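The overhand knot, and why we stopped tying it well

In the harbour shop at Plovcombe there is a wall of rope. It hangs in coils from iron pegs, the thin cord on top and the heavy mooring lines near the floor, and when the door is open the whole room smells of tar and dust. I went in for two metres of something cheap to practise with. I came out after closing time, with 4 metres, a bad map of the coast path and a strong opinion about the overhand knot.

It is the first knot most of us learn. You make a loop, you pass the end through, you pull. A child can do it before she can do her shoes. In my own country we call it by a word which also means "mistake", and I was surprised to find that in English it has such a neutral name, as if it were only a movement of the hand over another hand.

The people at Wallin, the small ropewalk on the hill behind the shop, do not think it is neutral. They teach an evening class there in the winter months, nine places, always full by October, and the whole first evening is given to this one knot. When I heard this I thought they were joking. One full evening! But I paid my 23 pounds and took my place on the bench with the others.

The first hour we did not tie anything. We held rope. We had to learn how a laid rope turns in the fingers and how a braided one does not, and how each of them wants to lie on the table. A laid rope has a direction, and if you make your loop against this direction the knot sits crooked and looks unhappy. A braided rope is more patient. It accepts the loop from either side, so it is the better one for beginners, but for the same reason it teaches you less.

Then came the ends. A rope that has been cut and left alone will open itself, strand by strand, until you have a small broom. At Wallin they like you to work with such an end at least once, so you will feel how it catches and spreads when you try to push it through the loop. After that you learn whipping, the tight winding of thin twine around the end, and you do not forget again. My first whipping took forty turns of twine where a dozen would be enough. It looked like a bandage.

The knot itself is best made large. This was the lesson I liked most. We all want to pull at once, because pulling feels like finishing. But if you leave the loop open and wide on the table you can see the road of the rope, where it goes over and where it goes under, and you can still change your mind. You can move the knot along to the place where you need it. You can turn it into a slip knot, or begin a figure of eight. Once it is pulled tight, an overhand knot in soft rope is a very stubborn thing, and I have broken two fingernails and one good fork on knots I tightened too early.

The surface matters also. On a polished table the rope slides away and you need a third hand. On something with a nap, like felt or an old blanket, the loop stays as you left it while you look for the end. I now practise on a folded blanket in my kitchen, with a notebook open beside me, in which I draw every knot before I tie it. My drawings are poor, but drawing makes me slow, and being slow has helped me more than any book.

The book they recommend at Wallin is the Flurnard handbook, 292 pages, printed in a small blue edition which fits in a coat pocket. The overhand knot gets four of these pages and I think it deserves more. It is the stopper that keeps a line from running out through a hole. It is the start of the reef knot, of the bow on a parcel, of the loop that holds up the beans in my garden. It also weakens the rope it sits in, so the handbook asks you to take it out again when the work is done. I had never taken a knot out of anything in my life. I used scissors.

To open one, do not attack it with the nails. Push the two sides of the rope towards each other, into the knot, and roll it a little between finger and thumb. It will give you some slack, perhaps only a few millimetres. Follow this slack around until the loop begins to breathe, then draw the end back by the same way it came in. My rope from Plovcombe has been knotted and opened so many times since March that it has become quite soft in the middle, and I have started to look at the wall of coils again.
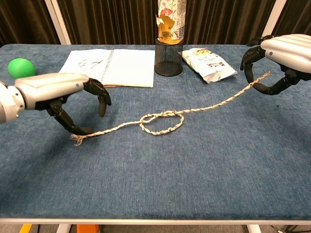

The next one will be thicker, I think, and laid, so that I have to learn the direction properly. There is a dark hemp line on the third peg that I held for a long time before I put it back. The class begins again in the winter, with the second evening given to the bowline, and I have already written my name on the list.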